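Course handout 6: Storage and small furniture in rented rooms
Housing and Interiors, first-year course

Read this before the studio session. Bring a tape measure, a pencil and your floor plan from handout 5.

1. What this unit covers

Most people who rent do not get to choose the walls, the floor or the built-in closets. What they can choose is the loose furniture. In this unit we look at how small pieces of furniture share out the space in a room, how much they hold, and how they affect walking routes and cleaning.

Large wardrobes and kitchen cabinets are left for the spring term. Beds come up only where something is stored under them.

2. Terms

Footprint: the area of floor a piece covers, measured at its widest points. A table with splayed legs has a larger footprint than its top suggests.

Clearance: the free space a person needs to use the piece. A drawer needs clearance in front for the drawer at full reach plus the person standing behind it. An open shelf needs only the person.

Open base: a piece that lets you see the floor beneath it. Closed base: a piece that meets the floor on all sides or has a plinth.

Reach zone: the heights an adult can use without bending or stretching. Things used every day belong here. Children and wheelchair users have a different zone, and you should ask before you assume one.

3. Measuring a room for storage

Start with the door. Mark the full swing on your plan and shade it. Nothing goes in the shaded part, even if the door is usually kept shut.

Next mark windows, radiators and outlets. Record the height of each window sill. Low furniture can stand under a sill, but a radiator needs open space in front of it. In this course we use 600 mm as the minimum width for a walking route inside a single room. If a route falls below that at any point, the plan will be handed back.

Then draw the routes: door to bed, door to window, bed to closet. Use a dashed line. Where two routes cross, leave the floor clear.

Only after this do you place furniture. Students who start with the furniture usually end up moving the door swing in their heads.

4. The Clatora plan

The Clatora building is used for all exercises in this unit. The unit you have been given is 33 square meters, with one main room, a bathroom and a kitchen along the entry wall. The ceiling is flat and the outer wall has 2 windows. The closet by the door is fixed and cannot be removed.

The tenant brief is on the back of the plan. The tenant works from home in the afternoons, owns a lot of books and has no car, so anything bought has to be carried home or delivered.

5. Open and closed bases

A closed base hides what is stored in it and keeps dust out. It also makes a small room look fuller, as the visible floor stops at its front edge. An open base leaves more floor in view and is easier to sweep under, but it tempts people to push boxes beneath it. Once that happens, it takes up the same visual space as a closed one and is harder to clean.
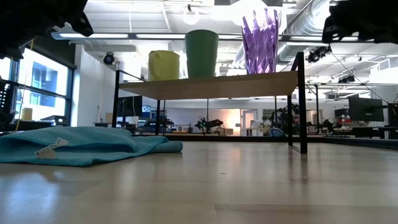 Height matters as much as the base. A low piece keeps the wall above it free and does not block daylight. It gives up storage in return, so the tenant may need a second piece elsewhere. Work out the total before you decide. In your notes, list what each piece holds and how often it is used.

Check the load too. Books are heavy, and a long shelf with support only at the ends will sag in time. Put them over the legs or choose a shorter span.

6. Exercise

Draw 2 layouts of the Clatora unit at 1:50. The first should use closed pieces only, the second open pieces wherever the tenant brief allows. Show door swings, routes and clearances on both.

Write half a page comparing them. Say which one you would give this tenant and what the tenant loses by it. Do not redraw the kitchen.

Hand in on paper, folded to letter size, name on the outside. Late work goes in the tray by the studio door and is marked with the November set.

Reading: course pack, section on small dwellings, up to the end of the Osent case. The Nornumum case is optional.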